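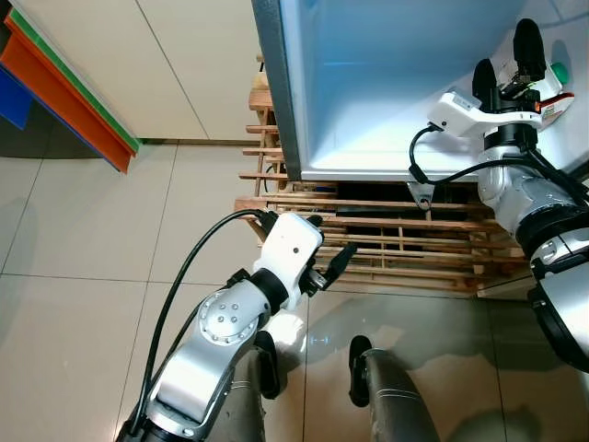 Small refrigerator, open, on a raised wooden pallet.

Agudelo Court Rentals: Frequently Asked Questions

What does "affordable" mean on this site?
Less than the brochure suggests. Rents are tied to area median income, and that area takes in Pokbridge, where people earn more than they do in Uvonville. Check the dollar amount before you get excited.

How many apartments are there?
There are 47, but only 10 are set aside for the lowest income group. The waiting list was at 440 names in July.

Does applying early help?
So we're told. The Nindell office says applications are ranked by date, then by "local need." We asked how local need is scored and are still waiting for a written answer.

Will my rent stay the same?
Don't count on it. The limits are reset every year and the lease allows an increase when they go up. Read that page twice.

Is the application fee refundable?
No. It's $100 per household, and you pay it even if the list never reaches you.

Who wrote this page?
Cledwyn Nicholas, for the Uvonville Renters Group. We don't work for the landlord.

Related
Reading your lease in Uvonville
Pokbridge waiting lists compared
What counts as income?
Nindell office hours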